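Handout 6, Robot Handling Practical
Version of 3/21/18. Please bring it printed, the room has no screen for everybody.

## 1. What we do in this part of the course

In the first five handouts you moved the arm in free space. Nothing could be touched, so nothing could go wrong except the numbers. From now on the hand will meet real things: metal surfaces, plastic trays, shelves. This changes the way you must prepare a program. A position which is wrong by a small amount in free air is only a wrong number in your report, but the same mistake over a steel surface is a collision.

The task for the whole group is the same as in the Gromthorpe student competition, with some rules made easier. The robot must approach a part, take it, carry it to the shelf and leave it there in a good orientation. You work in teams, and each team writes its own program in the Trovach environment. Please don't copy the motion file of another team. It will very probably not work with your tool settings, and I will see it.

## 2. Approach to a shiny surface

We begin with the approach, as most of the damage happens there. The rule is simple to say: come from above, stop, look, and only then go down slowly. The point where you stop is called the *pre-grasp point*. In our programs it is 40 mm above the contact point. Don't make it smaller to save time. The competition gives you 300 seconds for one run, and you will not lose a run from this stop.

Polished steel is difficult for two reasons. First, the lamps make a bright area on it, and in this area the camera sees only white. Second, the steel reflects the gripper itself. A program which looks for dark shapes can find the reflection and believe it is the finger.

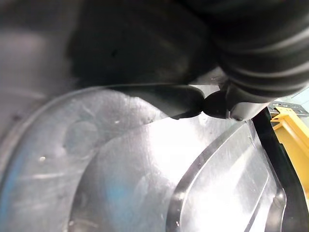 So before you use any value from the wrist camera, check these points:

- The contact point is not inside the bright area. If it is, rotate the wrist a little and take a new picture.
- The exposure is fixed. Automatic exposure changes while the hand goes down, and then your threshold is not valid any more.
- The edge you use for measuring is a real edge and not a scratch. A scratch often disappears when the camera turns. A real edge stays.
- The sleeve of the cable has enough free length for the rotation you ask for. It is written in the tool sheet, but many students read the tool sheet only after the first error.

For the threshold, most teams last year started from 249 on the bright side (everything above it is treated as glare and removed). You can start from the same value. It depends on the lamps, so write in your report which lamps were on.

## 3. Contact and closing

When the hand goes down from the pre-grasp point, use the slow speed. The contact is detected by force and not by position. This means your program must have three conditions to end the motion:

1. the force limit is reached,
2. the lowest allowed position is reached,
3. somebody pressed the stop button.

If only the second condition ends the motion, you have touched nothing, and you should go back up and not close the fingers. I ask you to write this case explicitly. In the previous exercise several programs closed the fingers on air and carried the air very carefully to the shelf, and the log said "success".

Exercise 6.1. Write the descent function with the three conditions. Test it first in simulation, then with the arm at the slow speed. Save the force curve and mark on it the moment of contact.

Exercise 6.2. Repeat the descent from three different wrist angles. Compare the curves. Explain in five or six sentences why they are not the same.

## 4. Placing and orientation on the shelf

The second half of the task is about placing. Students think of it as the easy half, but the marks show the opposite. When you release a tray, its final orientation depends on the angle of the wrist, on how symmetric the fingers open, and on the friction of the board.
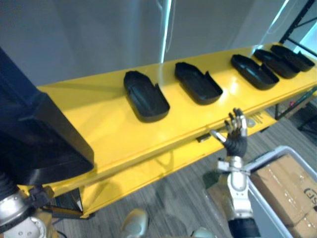 Orientation is judged in the plane of the shelf only. We describe it with one angle, measured from the long edge of the shelf to the axis of the tray, and positive is counter-clockwise when you look from above. The tray must be recognised with its direction, so you need a feature which is not the same at both ends. On our trays this is the notched end, where the side walls are lower. The two nearest trays on the yellow board have their notches the same way, while the third lies at an angle to them, and a method which finds only the outline will tell you the axis but can't tell you which end is which. The gap between trays is also not constant, therefore don't program the positions as a fixed step along the shelf. Measure each one.

The Nikolaidis method from handout 4 (two lines and their crossing point) is enough for this. If you prefer to use another method, you may, but describe it.

One more thing about the shelf: the front lip. The hand must pass in front of it and over it, and the thumb is the part which students forget. In the Trovach model the thumb is drawn closed. On the real hand it can be extended. Add a safe volume to the model before you plan the path.

Exercise 6.3. Find the angle of every tray on the shelf and give the results in a table with the direction included. Move one tray by hand and repeat.

Exercise 6.4. Plan a path for the right arm from below the top board to a point above it. The left arm stays parked, but it is part of the collision model.

## 5. Report and marks

The report has a maximum of four pages, without the code. The practical part of the course gives 700 points in total, and this handout gives the largest share of them. Points are lost for figures without units, for missing force curves, and for angles without a sign.

Reports go to the Detova server, in the folder of your team. The final runs are in June. Before the final run each team must show one complete cycle at the slow speed, and only after that I unlock the normal speed for this team.

Reading before next time: handout 4 again, section on lines, and the first part of the tool sheet.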